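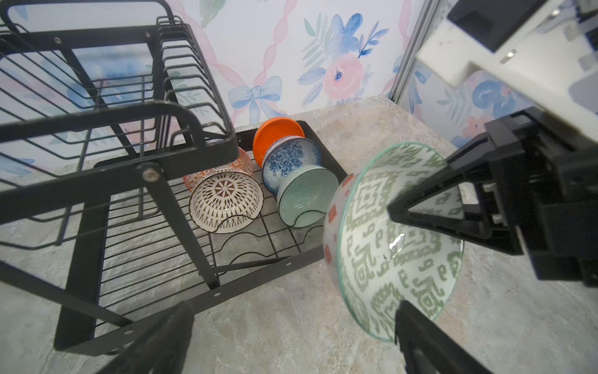 3.2 Loading order and drainage in two-tier racks

Households in the Teltby survey were asked to load a rack as they would after an evening meal. Of the 199 households contacted, 185 returned usable records. The kitchens differed in counter depth and sink position, but the rack type was held constant: an upper tier with curved wire dividers for standing plates, and a wider lower basket seated in a flat drip tray.

Figure 4. Two-tier rack on a marble-patterned countertop, upper tier empty. An orange plate and four bowls stand on edge in the lower basket; a larger white bowl with sage-green patterning is held to the right.

The arrangement in Figure 4 belongs to the group we call lower-first loading. Mixed dishes are placed on edge in the basket while the plate dividers remain unused. The basket floor is made of parallel straight wires and offers no fixed slot, so bowls come to rest against whatever stands behind them. In the figure the blue-and-white floral bowl stands against the plate, with a pale green ringed bowl in front of it.

Two consequences follow for drainage. First, a bowl that leans on its neighbor shares a contact line with it, and water held along that line leaves slowly. Second, large bowls tend to be loaded late, when the remaining space no longer suits their diameter. In 27 records the last large bowl was moved to a towel — a choice the rack's makers, Prurik, do not mention in their leaflet.

We did not weigh residual water for patterned and plain glazes separately. Drying times by tier are given in Table 6.

Comments (2)

Golshifteh Soltani, 2020-08-16
Was the slope of the drip tray recorded? Mine pools at the back corner whatever order I load it in.

fajardo_k
Table 6 has no units in the last column. Minutes, I assume?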